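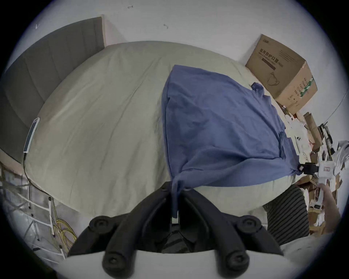

A reader of the previous edition asked whether the bed has to be stripped before a large cloth can be folded on it, as the old text went straight from unpacking to the first crease. It does not. The cloth can be folded on top of a duvet or on a bare fitted sheet, and the two surfaces need slightly different handling. Both are covered in this section.

5. Spreading and folding the Niltero cloth on a bed

5.1 Scope

This section applies to the Niltero cloth in the single-layer version, item 271. The quilted version is too thick for the fold in 5.5 and should be rolled as shown in section 6. The steps also suit pillowcases, light throws and most other flat pieces of similar weight.

One person can do the whole job. No table or ironing board is needed.

5.2 Before you start

1. Wash your hands and take off rings or a watch with a rough clasp.
2. Check that the cloth is fully dry. Feel the hems and corners last, where the fabric is doubled.
3. Move phones and charging cables off the bed. A cable that runs over the side of the mattress can be drawn into the fold with the hem.
4. Move cartons away from the area where the cloth will be spread. If a carton has to stay on the bed, put it at the end furthest from you and leave 27 cm clear between it and the cloth.
5. Remove tools, tubes and loose packaging from the same area.
6. Smooth the surface once with the flat of the hand, from the headboard towards the foot.

CAUTION: Do not spread the cloth over anything with a blade, a staple or an open zip. The weave will snag, and pulled threads are not covered by the Gemik replacement terms.

5.3 Choosing the surface

A fitted sheet gives the flattest result. Use it when the cloth is going into a drawer or into the Nam storage sleeve, where the folded width has to stay within limits. Pull the sheet tight at the corners first. A few shallow wrinkles in the sheet do no harm.

A duvet is quicker because nothing has to be taken off the bed, but it is soft and domed. Fabric laid on the high part tends to slide outward, and the edges drop lower than the middle. Work on the flattest part you can reach. If the filling has gathered in one spot, shake it level before laying anything down.

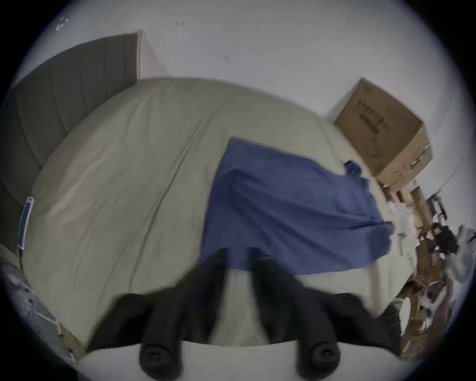 Whichever surface is used, keep the cloth clear of the headboard. On an upholstered headboard the hem can catch in the seams between the panels, and one edge will then be held while the other moves.

Note: A dark or strongly coloured cloth should not be left overnight on pale bedding until it has been through its first wash. See section 3.

5.4 Spreading the cloth

1. Place the cloth in the middle of the bed as a loose heap. Do not try to sort it out in the air.
2. Find one corner. The care label is sewn 67 mm from a corner on the short side, so the label is the easiest starting point.
3. Hold the corner between finger and thumb and draw it towards you slowly. Stop if the rest of the heap starts to travel with it.
4. If a corner has become twisted into a tail, let it go and turn it back by hand before pulling again. Pulling tightens the twist.
5. Follow the hem from the first corner to the second. Lay the second corner down so that the edge between them is straight.
6. Walk round the bed and repeat for the two far corners.
7. Smooth the cloth from the centre outward with both palms.

If the cloth settles into a triangle at this stage, one corner is trapped underneath. Lift the longest edge, reach under it and bring the corner out. Do not begin folding with a corner trapped. The fault carries through every layer and cannot be corrected from the outside.

If the top edge is straight but the bottom edge is ragged, leave the top alone and work only on the bottom.

Note: The Niltero cloth does not need to be free of wrinkles before it is folded. Shallow wrinkles usually go flat under the weight of the upper layers. Deep folds running across the cloth should be opened out by hand.

5.5 Folding

1. Stand at the long side of the bed.
2. Take both near corners and carry them to the far corners. Lower the edge; do not throw it.
3. Line up the hems. A difference of one finger width is acceptable.
4. Run the side of the hand along the new crease once.
5. Take both short edges in turn and fold each to the centre line.
6. Close the two halves together like a book.
7. Press down with both palms and hold for a slow count of five.

On a duvet, carry out step 4 with one hand under the cloth, so there is something firm to crease against.

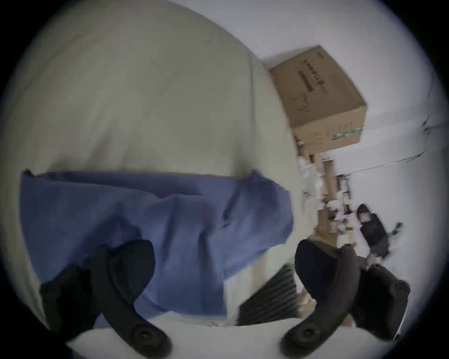 Another reader wrote in to say that step 2 went wrong every time on a thick duvet, with the top edge bunching into a ruffle before the corners met, and that folding from the foot of the bed had cured it. The method is sound and has been added below as an alternative.

Alternative to steps 1 to 3, for thick or heavily filled duvets:

a. Stand at the foot of the bed.
b. Turn the cloth so that its long side faces you.
c. Fold the near edge only a third of the way up and smooth it.
d. Fold the same edge again to reach the far hem.
e. Continue from step 4.

The finished piece is narrower and thicker than the standard fold. It will fit the Nam sleeve in the large size but not the small.

CAUTION: Do not kneel on the bed to reach the far edge. The surface dips under the knee and the cloth moves towards it.

5.6 Beds with more than one layer

Where a blanket is kept under the duvet at the foot end, tuck the duvet down over it or fold the blanket back neatly before spreading the cloth. A bunched blanket raises a ridge, and the lower hem will not lie flat across it.
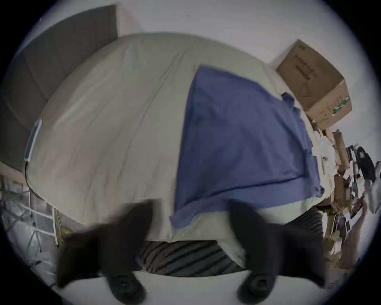
Striped blankets can be useful as a guide if the stripes run parallel to the edge of the mattress. Diagonal stripes should be ignored when lining up the hem, as the eye tends to follow them and the cloth ends up skewed. Use the mattress edge instead.

If the cloth is to be left on the bed as a cover, stop after section 5.4. Leave the overhang equal on both sides and do not tuck it in.

5.7 Storage after folding

Slide one forearm under the folded cloth and lift it level. Place it in the sleeve with the crease facing the opening. No more than 300 g of other fabric should be stored on top of it.

Celell cedar blocks may be kept in the same drawer if they are not in direct contact with the cloth.

5.8 Faults and remedies

Hems do not meet after the first fold: a corner is trapped or the cloth was turned on the diagonal. Open it fully and return to 5.4, step 5.

Cloth slides off the side of the bed: the duvet is too domed. Shake it level or move to the fitted sheet.

Folded piece springs open: the crease in 5.5, step 4, was not pressed, or the cloth is still slightly damp.

One corner sticks out of the finished fold: open the last fold only, tuck the corner in line with the hem and close it again.

Snagged thread: do not cut or pull it. Ease it through to the reverse side with a blunt needle, as described in section 8.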